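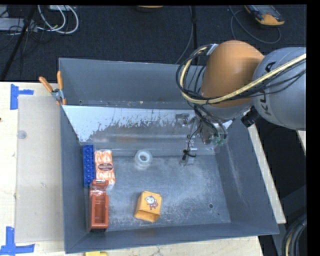 Fig. 2. Gray metal bin on a wooden table, with loose objects on the bin floor.

Unit 5 - Bins and Surface Wear
Instructor: Sigita Lepik

Paint usually goes first where parts slide. On the sloping panel in Fig. 2 the white paint is solid along the upper edge and flakes toward the bottom, down to bare metal. The floor has whitish scratches, heavier toward the center and right.

For your bin report:
Note paint loss and scratches separately.
Mark any holes on your sketch - small ones too.

Reports go to Gert Nkosi, room 1128.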